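Sport, Money and the Law
Unit 6 notes: When a club reports missing money
Notes revised March 11, 2019

What this unit covers

Last unit looked at complaints about conduct on the field. This one follows a money complaint through a small sports body, from the first odd bank statement to the point where a prosecutor decides whether to charge. The rules on evidence from Unit 4 still apply, so bring those notes to class.

We use one case all the way through, the Forna Rowing Association. Read the case summary twice before you start on the questions. Most mistakes in the short papers come from mixing up what was known in the spring with what was known by August.

Terms

Embezzlement. Taking money or property that was lawfully in your care and using it as your own. The person had permission to hold the money. That is what separates it from plain theft, where the person never had permission to have it.

Conversion. Treating someone else's property as if you owned it. In civil cases this can be enough on its own. In a criminal case the state also has to show intent.

Fiduciary. A person who holds a position of trust over another's money or affairs. Board members of a nonprofit club are usually fiduciaries even when they are unpaid.

Restitution. Repayment ordered by a court as part of a sentence. A private repayment made before charges are filed is a different thing and does not end the criminal matter. Students get this wrong every term.

Restricted funds. Money given for one stated purpose. A grant for boats is restricted to boats. Spending it on something else, even something the club needs, can break the terms of the gift without being a crime.

The case

Forna Rowing Association was a youth club with a rented boathouse and a junior program. Members paid dues in cash, by check or through an online form. Cash from regattas was kept in a locked box and deposited by the bookkeeper, a paid part-time employee. The same employee wrote the checks, kept the ledger and received the bank statements. The board saw a one-page summary at its meetings.

In the spring a parent asked why her check for a travel fee of $756 had been cashed but her son was still listed as unpaid. She was told it was a clerical error. Another parent raised the same point a few weeks later. The board president asked for the bank statements and got a spreadsheet.

The club then wrote to the bank directly. The statements showed checks made out to Misetti Marine Supply, a business the club had used once, years before, for oar repairs. None of the checks was for more than $700, which was the level at which the club's bylaws called for a second signature. There were 20 of them.

The board met in private and gave the bookkeeper until August to explain. During that time the bookkeeper kept access to the office and the ledger. A short notice to members said that the club was "reviewing its payment system." The police in Cesitz were contacted only after the deadline had passed with no written answer.

A detective took the report and asked for the original check images, the ledger, the bylaws and the minutes. The ledger file had been changed after the board's first meeting. An older copy was found on a laptop that had been lent to the junior program, and this became the main exhibit.

The account named Misetti Marine Supply turned out to have been opened by a relative of the bookkeeper. The real supplier had closed. The bookkeeper's lawyer said that the payments covered unpaid overtime and that a former officer had agreed to them. No record of such an agreement was found.

Who has to report

Start with the simple point. In most places a private club that finds money missing has no general duty to call the police. It may have other duties that lead to the same place. Look for these:

Insurance. A fidelity or crime policy often requires prompt notice and may require a police report. Waiting can cost the club its coverage.

Grants. The grant agreement may require notice of any loss. Forna had a boat grant from the Walczak Fund, and its terms required written notice as soon as the club had reason to believe that money had been misused. "Reason to believe" is a low bar. It does not mean proof.

State filings. A nonprofit may have to disclose a significant loss on its yearly return.

Members. The bylaws may give members a right to inspect the books. If they do, a vague notice does not replace that right.

An individual board member may also feel bound to report when the rest of the board will not act. The bylaws can't forbid a person from giving truthful information to the police. Confidentiality rules for board meetings are a harder question and we will spend some time on it in class.

What the police look for

A detective who takes a report like this one usually works with paper before people. The first interviews are with the bank, then with the officers who had signing power, and the suspect tends to come last. A club that has already questioned the suspect several times has often given away what it knows.

The records that matter most are the ones the suspect could not change. Check images held by the bank are strong. A ledger kept by the suspect is weak unless an earlier copy exists. Minutes are useful for showing what was approved, and sometimes more useful for what they leave out.

Intent is shown through pattern. One payment to the wrong account may be a mistake. Twenty payments, all kept at or under the signature limit, are hard to explain as a mistake. Note that the pattern does not answer the overtime claim. If a person honestly believed the money was owed, intent to steal may be missing, even where the belief was wrong. The prosecutor has to deal with that – the made-up supplier helps, since a person collecting real wages has little need for one.

How it was covered in the news

The local paper ran its first story after the police confirmed a report had been made. It did not name the bookkeeper. The second story, after charges were filed, did. Compare the two and pay attention to the verbs. "Said," "according to" and "is accused of" each tell the reader where a claim comes from. "Admitted" should be used only when someone has in fact admitted something.

The headline on the first story said that money had been "stolen." At that point no court had found that any money was stolen, and the story itself said "missing." The paper changed the headline online later that day. Consider what harm was done in the meantime, and to whom. The club had one paid employee in its office, so leaving out the name did not protect anyone's identity in a town that size.

The parents were quoted by name with their consent. The rowers were minors and were not named or interviewed. This is common practice but it is not law in most states when the minor is neither a victim nor a defendant.

Timeline for your notes

Spring: first parent complaint, answered as a clerical error.
Spring, a few weeks later: second complaint. Board asks for statements.
After that: club gets statements from the bank. Board meets in private. Notice to members.
August: deadline passes. Police report made. Notice sent to the Walczak Fund.
Later: ledger copy found. Charges filed. Second news story.

Questions to prepare

Answer in a paragraph each. Point to the part of the case you are relying on.

At what date did the club have reason to believe that grant money had been misused? Be careful. The checks came from the general account, and the boat grant had been paid into that same account.

Did the board break a duty to its members with the notice it sent? Assume that the bylaws allow any adult member to inspect the books on written request, and that no member asked.

Suppose the bookkeeper had paid back the full amount in July and the club had signed a paper agreeing not to go to the police. What is that paper worth?

Draft two sentences for a news story on the day the police confirmed the report. Use only what was known on that day.

Short paper

The paper is due at the start of the Unit 8 session. Keep it to 6 pages. Choose one of the two topics.

Topic A. Propose three changes to the way Forna handled money that would have brought the problem to light sooner. For each, say what it would cost a club with one part-time employee. A proposal that needs a full-time finance office will not get a passing grade.

Topic B. Argue for or against a law requiring youth sports clubs to report suspected theft to the police within a fixed time. Deal with the strongest point on the other side.

Cite the case summary by section name. Outside sources are welcome but not needed. Do not contact any local club for this assignment.

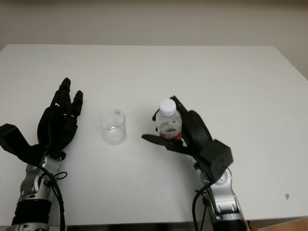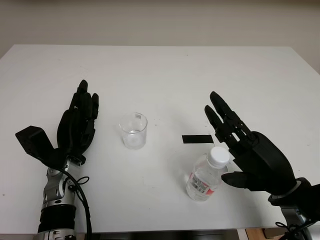
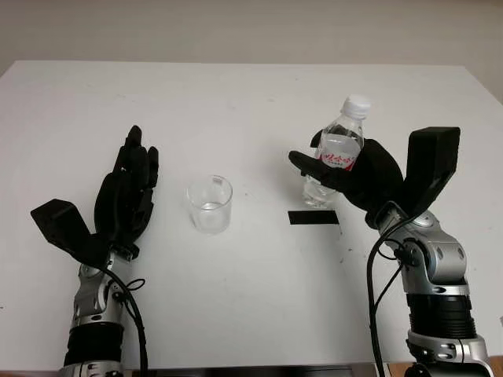
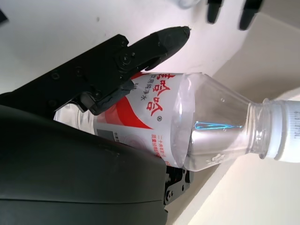

First three: black robotic hand, white table. Last: gripper with a clear plastic water bottle.

Reading for Unit 7

Chapter 9 of the course reader, first half only. The second half deals with tax penalties and we will come back to it. Bring a copy of the bylaws of any nonprofit you can find online, sports or otherwise, and mark the sections on signatures and inspection of records.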